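Drevivov sells Pesen as a kitchen simulation kit for teams who want to test a two-armed robot before buying one. Yuzhen Cai, who reviewed it at Lekbridge, ran 39 trials in December.
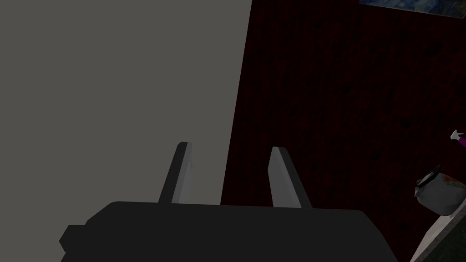 "The wrist views are dim," she says. "I would want a lighting control in the base licence."
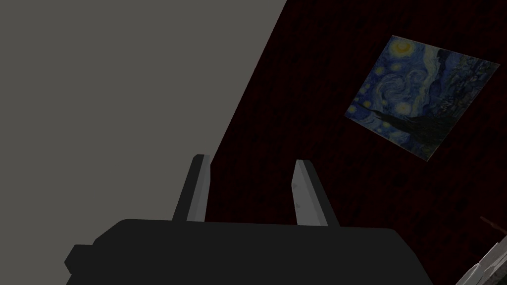 Her controller, Jin, loaded in 2 minutes. "Setup is fine – the manual is thin."

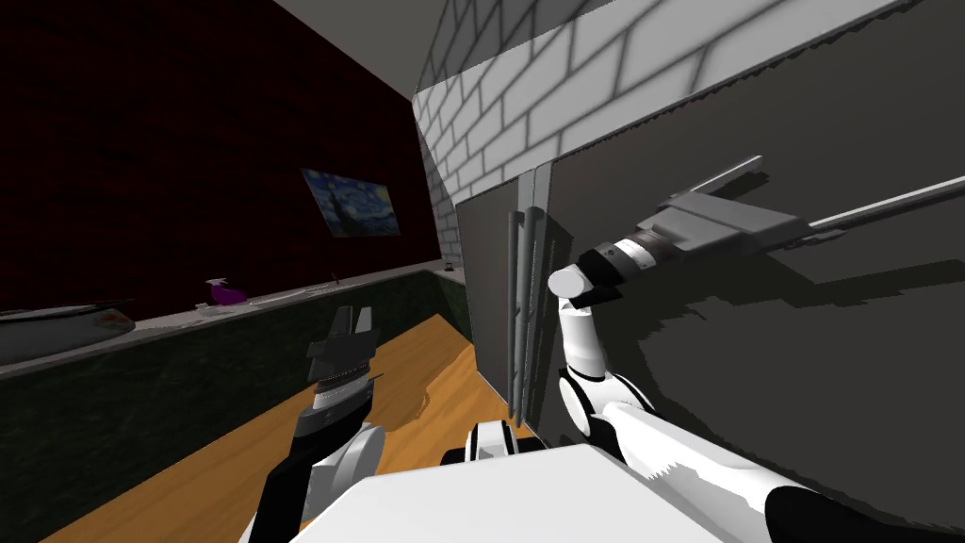

She rates the cabinet task as the hardest of the set. "Shadows come out stepped at close range. A policy may learn those." 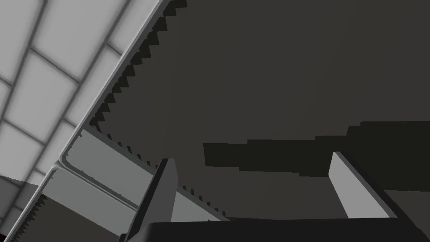 Wrist view in Pesen, gripper open, with stepped shadow edges.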